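Chapter 6
Chores

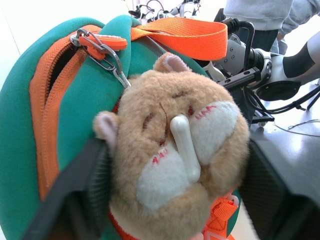 Every few years since the vacuum cleaner was new, somebody has announced that housework is nearly over. The date moves and the laundry stays. This chapter asks what machines can do today in the way of household and shop-floor chores, what they can't, and why the line between the two falls in such an embarrassing place.

Embarrassing because it runs the wrong way. A machine can place a bolt to within the width of a hair, all night, without a sandwich. Ask the same machine to put a child's toys away before dinner and you may want to eat without it. The bolt is the same bolt every time. The toy is soft, it squashes when you hold it, and its shape after you pick it up is no longer the shape you planned for. A bag is worse. It has an opening, in theory, but the opening sags, folds and drifts shut, and the strap gets into everything. A four-year-old handles all of this while talking about something else.

6.1 Two kinds of work

Consider the packing hall at Lougher, a mail-order firm that appears throughout this chapter. Its cartoning line closes 2511 boxes in a shift. The boxes arrive flat, square and identical, and the line treats them with the contempt they deserve. At the far end of the same hall is the returns bench, where customers' parcels come back in whatever state the customers felt like. Sweaters turn up inside out. Zippers are stuck halfway. One parcel out of 70 contains something Lougher never sold. The returns bench is staffed entirely by people, and the firm has no plan on file to change that.

We will call the first kind of work arranged and the second kind unarranged. In arranged work, the world has been tidied up in advance so that the machine doesn't have to think about it. Fixtures hold the part, guide rails point it the right way, and a yellow line on the floor keeps the rest of us out. Much of what looks like skill in a factory is good furniture.

Homes are unarranged, some of them proudly so. You could rebuild a kitchen around a robot, and people have tried. The test apartment at Brellevville had shelves at fixed heights, cups of a single pattern and no rugs. The machine did well there. Visitors asked where one was supposed to sit.

6.2 What counts as doing a chore

Before we compare machines, we need to be fussy about the word "can." A product film shows a chore done once, from a flattering angle, usually to piano music. A household wants it done on a wet evening in November by a machine that last did it yesterday. These are different claims, and a good deal of confusion – some of it profitable – comes from swapping one for the other.

The Uvham trials, which we take up in Section 6.4, made the difference plain. The arm was given 336 attempts at moving soft objects in and out of bags. An attempt counted only if no person touched the object, the bag or the arm from start to finish. Under that rule, help of any kind was a failure, including the small nudge that everyone in a lab gives without noticing. The scores dropped so sharply that the first thing the team did was check the scoring sheet.

Throughout the chapter we will put the same 2 questions to every machine. How often does it finish the job alone? And what does it do when it doesn't? The second matters more than buyers expect. A machine that stops and waits costs you a walk across the room. A machine that carries on regardless costs you a lamp.

6.3 Grasping soft things

We begin with the hand. The Cleltness gripper has two fingers and closes them toward each other, a design whose great merit is that there is very little of it. For a rigid block, two fingers are plenty. For a soft one, the trouble starts at contact: press lightly and the object slides out, press harder and it bulges somewhere you weren't looking. The next few pages work through how much force is enough, and how a machine might find out.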